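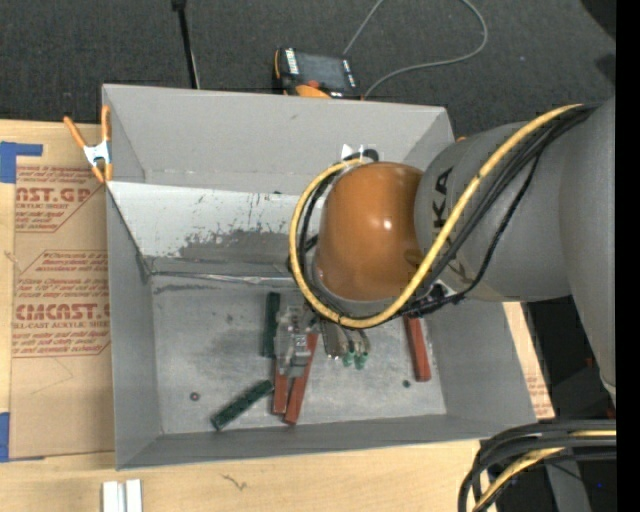
Maya Geagea reckons you should never buy a roasting tin without knocking on it first, and having lived with the Galtenow deep roaster since October I think she's on to something. Mine gives a good dull thunk! My old one (a wedding present, bless it) pinged like a biscuit lid and buckled every time the oven got properly hot.

So, the Galtenow. It takes a big chicken and all the potatoes in one go, and the sides slope enough that you can get a spoon in for the gravy. It weighs a fair bit when it's full, mind, and it's awkward to grip in my thick oven gloves, so I've gone back to folded tea towels.

Cleaning is where I'd knock a point off. The corners hang on to burnt fat, and after 13 Sunday-ish roasts the base has gone patchy whatever I scrub it with. Doesn't seem to bother the potatoes. I did try the Srour one at my sister's, which wipes clean far quicker but is 2 inches shorter and won't take a leg of lamb.

Four stars from me, and I'd buy it again.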